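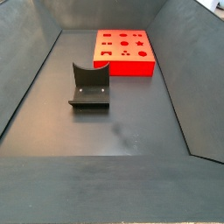

Eneck Toy Library Is Down to Its Last Bin, and the Last Bin Is Winning

16 February 2022

The Eneck Toy Library has finished its first full inventory since moving into the old Fragkou Building, and with the exception of one gray bin, everything in the place now has a name, a number and a shelf.

The bin holds two items. The first is a red shape-sorter block with nine holes in the top and no shapes to put in them. The second is a black bracket-shaped holder that has been picked up, turned over and put back down by most of the people who have visited the front desk this month.

Both are up for claiming until the end of February. After that, library manager Chrysoula Sotiropoulos will have to decide what they are, at least for the purposes of the catalog.

"The red one is easy. It's a shape sorter that can't sort," she said. "The black one I have written down as 'stand, or similar.' I'm not proud of it."

The inventory took 16 days, during which the library stayed open for returns but lent nothing out, a policy that went over about as well with the under-fives as you would imagine. Every item was taken off the shelf, emptied, wiped down, matched against its card and given a new tag. The final tally came to 954, and that counts a train set as one item. Sotiropoulos said she had been talked out of counting the track separately and was grateful for it.

At the start there were 107 strays – lids, wheels, a quantity of doll shoes, a puzzle corner, one half of a walkie-talkie. They were laid out on the long tables in the back and slowly reunited with whatever they had come off of. A plastic giraffe thought to be a bath toy turned up as the missing passenger from a safari bus. The walkie-talkie's other half was found in a box of play food, where it had evidently been passing as a sandwich.

By the second week the tables were clear. The red sorter and the black holder remained.

The trouble with the sorter, as with most shape sorters, is that the holes are fussy. They run in three rows of three, and while the circles would take pieces from any number of sets, the rest have opinions. There is a star. There is an arch with two legs. There is a flattened oval, and a small rounded rectangle lying on its side, and a trio of little dots arranged in a triangle that Sotiropoulos said has been the subject of more conversation than the annual budget.

"Two of the spots are pairs of slots, side by side," she said. "So you're looking for a piece with two prongs. And then you're looking for another piece with two prongs. We have a drawer of spare shapes from sets that died years ago and I can offer you eleven triangles. There is no triangle."

The drawer did produce a star, which was too big, and then a second star, which was too small and disappeared inside with a rattle. It was shaken back out. Staff have since agreed to stop trying things.

Serpil Sarıgül, who runs the morning desk, has kept a list of the substitutes brought in by well-meaning members. It includes a bottle cap, a chess pawn and a wedge of carrot cut very neatly to fit the arch. The carrot was the best match on the list and was eaten by its maker before it could be entered in the catalog.

The holder is a different sort of problem. It is shaped like an L, with an upright plate at the back and a flat base reaching forward. The top of the upright dips in a curve like a saddle and comes up to a point at each corner. There is a slight lip along the front of the base and a pair of small shiny screws set into it, which suggests that somebody at some stage was serious about it.

Beyond that, theories vary. The library put a sheet of paper on the front desk asking for ideas, and the sheet is now on its third page. Suggestions so far include a phone stand, a rest for a toy telescope, the seat of a very small rocking horse, a bookend, a business card holder for someone with curved business cards, "part of a printer," and, in crayon, "bat chair."

"Bat chair is leading," said Sarıgül. "It's the two points at the top. Once you've heard it you can't get it back out of your head."

Dale Pelletier, owner of the Tosedix repair shop two doors down, was asked to come over and give a professional opinion. He gave several. His first was that it held up one end of a marble run. His second, given after he had gone home and eaten lunch, was that it cradled something round, such as a tube or a handle, and that there should be a second one just like it somewhere. His third was that he had a lamp to finish.

"Anything with a dip in the top like that is there to keep something from rolling off," Pelletier said. "What the something is, I couldn't tell you. I've fixed a lot of stuff for that library and I have never seen the other half of it."

Pressed on the screws, he said they were good screws.

There is also a school of thought, not a large one, which holds that the two things belong together. Spyros Vrettos, a grandfather of four and a regular borrower, argued at some length at the desk that the holder was made to prop the sorter up at an angle, so that a child sitting on the floor could see the holes without leaning over. He was invited to demonstrate and declined on the grounds that he had the car running.

Sotiropoulos said she would like this to be true, as it would cut the number of mysteries in half. So far the only thing connecting the two is that they were the last ones left, which, she pointed out, is also how a lot of school dance partners got chosen.

The library lends to 420 households in Eneck and the surrounding area, and membership has grown since the move. The Fragkou Building offers more floor space than the old room above the pharmacy and a ramp that can take a double stroller. It also offers a heating system with two settings, which members have described as "off" and "Virolell," after the name on the boiler.

Under the old arrangement, toys were tracked on index cards, with missing parts noted in pencil. It was a fine system as long as the person reading the pencil was also the person who had written it. Several cards turned up during the inventory that raised more questions than they settled. One read "all here except the usual." Another, attached to a farm set, said only "pig – ask Linden Street."

Linden Street was asked. The pig is back.

No card has been found for the red sorter. Sotiropoulos has been through the drawers twice and turned up cards for a yellow sorter, a sorter in the form of a bus and a sorter "(loud)," none of which fit. Her best guess is that it came in with a donation and went straight onto a shelf without stopping at the desk, possibly years ago, possibly with its shapes in a separate bag that someone took for a separate toy.

Anyone with a bag of unexplained shapes at home is therefore asked to look through it. The library is after nine pieces, or whatever portion of nine can be found under the couch. The big circle should be the easiest to recognize, being the largest of the lot. It is also the one most likely to have been used since as a wheel, a coaster or a hockey puck, and the library says it will take it back in any of those conditions.

The same goes for anyone who owns a thing that used to sit on another thing, and no longer does, and has been falling over.

Member Palesa Ngubane, who stopped in to return a set of stacking cups and stayed to look in the bin, said her son would happily take the sorter home with no pieces at all. At two, she explained, he has no interest in shapes going in. He likes to put his fingers in the holes and be told to stop.

"I told them to just lend it out like that," she said. "Call it a block. He'd keep it for a month."

Sotiropoulos said the idea was under consideration. An incomplete toy can be lent if the card says so, and she has already drafted the card, which reads "shape sorter, red, shapes not supplied." She has not drafted one for the holder. The tag printer requires a category, and she has been through the menu from "active play" to "wheeled" without finding one she could defend.

Regular lending has resumed, with the usual limit of four toys per family. The bin is on the front desk at the Fragkou Building during opening hours and may be inspected by anyone who wipes their hands first. Claims should be made in person, and whoever claims the holder will be asked to say what it is for, slowly, so that Sarıgül can write it down.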